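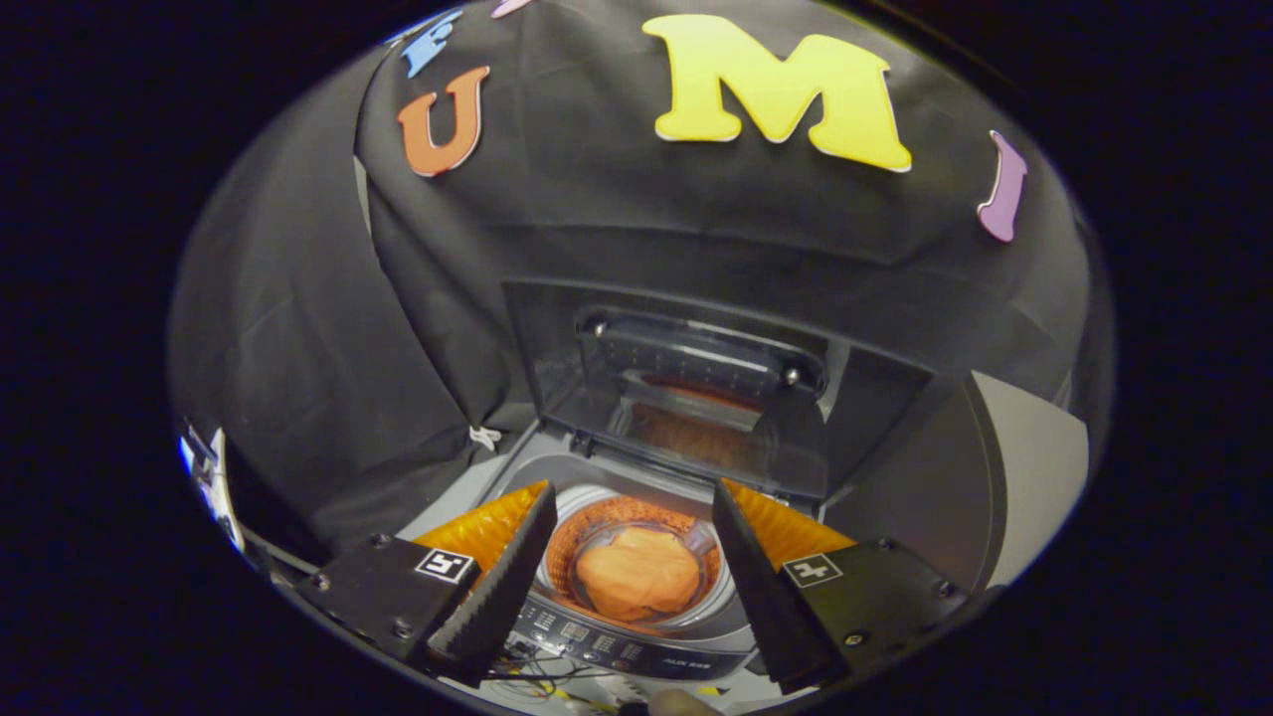
*Figure 3.1. A top-loading washer with the lid up and an orange cloth in the drum.*

# Chapter 3: Doing the Wash

I ruined my first load of laundry at nineteen, in the basement of an apartment building on Lyons Street. I had a white work shirt, a new red towel, and a lot of confidence. The shirt came out pink. I wore it anyway (it was my only one with a collar!) and my manager, Yolanda Ridgeway, called me Flamingo until I quit.

So if you've never been taught to do a wash, you're in good company here. Most of us picked it up by wrecking things. In this chapter we'll go through it properly, from the pile on the bedroom floor to the stack in the drawer, and I promise to keep the chemistry short.

We'll start with the top-loader, the kind in Figure 3.1, where you lift the lid and drop things straight down into a round drum. I learned on one and I still like them best. You can peer in and see what you've got, and when you find a sock on the stairs a minute after you've pressed start, plenty of models will let you pause and toss it in. Front-loaders get their turn in Section 3.4, and I'll try to be fair to them.

Look at the cloth in the figure for a second. It's one bright color, and bright things are where sorting begins. Would you put it in with your white pillowcases? I wouldn't, at least until I knew whether the dye was going to stay put. In Section 3.2 you'll do a quick colorfastness test with a damp cotton ball, and after that you can stop guessing.

There's also the matter of how much to put in. A single small item is an awful lot of machine for very little cloth, and a drum crammed to the rim is no better, as the clothes can't move and the soap can't get between them. Loosely filled is what we're after. My students always want an exact number, and I always disappoint them, but there's a weighing activity on page 74 that gets pretty close.

**Before you read on**, go and find the washer you use most, at home or at the laundromat, and jot down answers to these in your notebook:

- Where are the controls, and which of the settings have you never touched?
- Where does the detergent go?
- What does the drum look like inside? Run your hand around it and check for coins, hairpins and bits of tissue.

Keep those notes handy. We'll come back to them in Section 3.3 when we talk about cycles.

**Words to know in this chapter:** agitator, colorfast, care label, load size, pretreat, residue, spin

## 3.1 Reading the Care Label

Grab any shirt you own and turn it inside out. Somewhere along the side seam or the back of the neck you'll probably find a little tag covered in symbols, and the first one to look for is the one shaped like a tub of water.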